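Projektbericht: Lebensmittelabfälle in der WG-Küche

Seminar Nachhaltiger Konsum, Gruppe 4
Bericht: Zulkifli Pattinasarany

1. Ausgangslage

Im Seminar sollten wir ein Alltagsproblem über mehrere Wochen messen und eine einfache Maßnahme dagegen erproben. Unsere Gruppe hat sich für Lebensmittelabfälle im Studentenwohnheim Storau entschieden. Dort gibt es auf jeder Etage eine Gemeinschaftsküche, und in den Kühlschränken bleibt viel liegen, besonders vor den Semesterferien. Teilgenommen haben 17 Bewohnerinnen und Bewohner von zwei Etagen.

2. Vorgehen

In der ersten Phase wurde nur gewogen. Jede Person trug ihre Abfälle in eine Liste ein, getrennt nach Brot, Obst und Gemüse, Milchprodukten und Speiseresten. Kaffeesatz, Schalen und Knochen zählten nicht mit. Gewogen wurde mit einer digitalen Küchenwaage, angegeben wurde in Gramm. Einträge ohne Gewicht haben wir gestrichen und nicht geschätzt.

In der zweiten Phase kam ein gemeinsames Fach im Kühlschrank dazu. Was dort lag, durfte von allen gegessen werden. Außerdem wurde einmal pro Woche aus den Resten gekocht und zusammen gegessen. Beide Phasen dauerten gleich lang und lagen vor Ende Juli, damit die Abreise vieler Bewohner das Ergebnis nicht verfälscht.

Für das gemeinsame Essen galt eine Einkaufsgrenze von 500 Gramm Zutaten, die neu gekauft werden durften. Meistens waren das Nudeln oder Reis. Gekocht haben abwechselnd zwei Personen, die Uhrzeit war immer 18:30 Uhr. Der Platz auf der Arbeitsfläche wurde vorher freigeräumt und das Essen gleich dort ausgegeben.

Auf der gesprenkelten Granitplatte liegt ein braunes, rechteckiges Platzset.
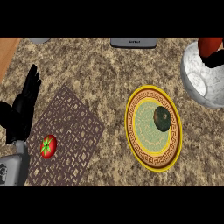 3. Ergebnisse

In der ersten Phase lag der Abfall pro Person bei durchschnittlich 1235 Gramm. In der zweiten Phase waren es 518 Gramm. Am stärksten ging der Anteil der Speisereste zurück. Bei Brot war die Veränderung klein, weil viele ihr Brot im Zimmer aufbewahren und es gar nicht in das gemeinsame Fach legen.

Bei Milchprodukten gab es Unsicherheit wegen des Mindesthaltbarkeitsdatums. Mehrere Personen gaben an, Joghurt am Tag des Ablaufs wegzuwerfen, ohne ihn zu probieren. Wir haben deshalb einen Zettel mit Hinweisen an den Kühlschrank gehängt.

4. Kritik und Grenzen

Die Gruppe war klein, und alle wussten, dass gemessen wird. Vermutlich haben einige schon deshalb weniger weggeworfen. Eine Vergleichsetage ohne Maßnahme fehlte. Das gemeinsame Fach läuft weiter, die Liste wird nicht mehr geführt.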